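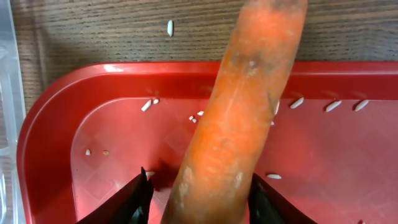

Wrist view, carrot between the fingers, red tray.

From: Yolanda Alcantara
To: Heltville manipulation list
Date: February 27, 2021
Subject: Re: wrist camera only, does it hold up on produce?

Hi Tipene, and hello to everyone else who has been following along,

Thank you for such a thoughtful note, and I'm sorry it took me most of the week to sit down with it properly. I'll put your question here so people don't have to dig for it:

> On Tue, Tipene Pearce wrote:
> I like the result, but I'm not sure what the policy is looking at.
> When you drop the overhead camera and keep only the wrist view, the
> object fills most of the image right before the fingers close. How
> does it know where the edges are? And did you try it on anything
> close in color to the tray? Our Unitz setup falls apart there.
> Tipene

You've put your finger on the thing that worried us too, and it's why I picked the carrot view to go with this message. Orange on red is a pretty mean pairing, and the carrot runs out of view at both ends, so there's no tidy outline to lean on. What seems to help is texture. The carrot is rough and has dirt on it, the tray is smooth plastic, and the encoder we trained (Darcy's version, the one with the random hue shifts turned way up) appears to have learned to care about that difference more than about color.

Now for the numbers, with all the usual warnings. We trained on 1,287 demonstrations and ran 255 test grasps per condition. With both cameras, 7 of those failed. With the wrist camera alone and the ordinary color settings, we did badly enough on the red tray that Darcy stopped the run early, so I don't have a fair count to give you. With the wrist camera alone and the heavy hue shifts, we were back to 2 more failures than the two-camera setup, and I was so pleased I walked down the hall to tell Mansa, who was on the phone and waved me away!

One more thing you may find interesting. We leave loose rice grains in the tray as clutter (there's one out on the table too, they do travel). They're bright and small, and our early policies kept drifting toward them during the last bit of the approach. Masking them didn't do much. Simply having them present in the training demonstrations did, and I'd try that before anything fancier.

What I can't tell you yet is whether any of this carries over to washed vegetables, where there's less surface texture to go on. Hoi-yan wants to run that in June once the new fingers come in, and if you could lend us your Unitz settings we'd happily run them side by side.

Warmly,
Yolanda

Contact the list owner | Heltville manipulation list archive | Back to top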